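The Things That Stand in the Corner

Share 52 | Comments 3

There was a coat rack in the first office I ever worked in, and I remember it far better than I remember the work. It stood by the door of a two-room insurance agency in March, loaded with wet wool, and it leaned a little toward the window, as if it wanted to see what the weather was doing. Everybody complained about it and everybody used it. When the agency moved across the street, the desks were sold and the filing cabinets went to the dump, but the coat rack walked over with us, carried upright through traffic like a guest of honor.

I have been thinking about that rack lately because I've spent the better part of a season looking at the furniture people don't choose very carefully. The sofa gets months of discussion. The kitchen table gets a family vote. Then there are the standing things – the coat rack, the pedestal fan, the spare office chair – which come into a room one at a time, usually on a rainy afternoon or in the middle of a heat wave, and stay for twenty years.

At Duren, a secondhand furniture warehouse out past the rail yard, they keep almost 200 coat racks in a long row at the back. Walking down it feels like walking through a winter orchard. The bentwood ones with the big looping hooks go first, I was told, and the plain metal ones go to students in the fall. What people forget to check is the base. A rack with a narrow foot will hold one raincoat beautifully and then go over with a crash the first time company comes, so put your hand on the top and give it a good push before you pay. If it rocks, keep walking.

The other thing I learned at Duren is to hang the heavy coats on opposite sides. It sounds too simple to write down, but I went home and did it, and my own rack has stood up straight ever since.

Fans are a different story, and I have grown fonder of them than I expected to be. My favorite is an old Brasen with a round wire guard and a stem you can raise by loosening a collar with your thumb. It has a tick on every third turn or so, and I sleep better with the tick than without it (my sister, who visits in August, disagrees). Clean the guard at the start of the season and again halfway through, with the plug pulled, using a soft brush and a damp cloth. Wipe the blades from the center outward and let the whole thing dry before you run it again.

And please don't shove the poor thing in a closet the minute September comes! A fan on its lowest speed, turned toward the ceiling, does a lovely job of moving warm air around a room in winter. Mine lives beside the coat rack all year, and the two of them look rather companionable, tall and thin and waiting for somebody to need them.

The spare chair I can't be so sensible about. Ours is a Kuhlmann with a high back, bought for a desk we no longer own, and I have tried 2 times to give it away.

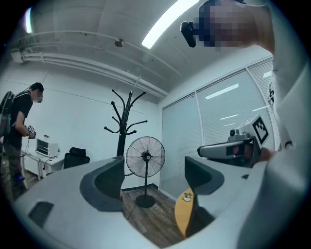 I suppose what I like in all of these pieces is that you can pick them up and put them somewhere else before lunch. A bookcase settles an argument for a decade. A coat rack can try out the hall, the bedroom and the spot beside the desk, and if it looks silly in all of them you have lost ten minutes. Move yours this weekend, just to see. Mine is in the kitchen at the moment, holding two aprons and an umbrella.

3 comments

flodis_fan
I had a Flodis rack with the same lean you describe. A felt pad under one foot fixed it.

marigold
Agree about the winter fan. We do this every year and the back bedroom is finally bearable.

oldporch
Keep the chair. You'll want it at Thanksgiving.

Contact | Copyright, all rights reserved | Back to top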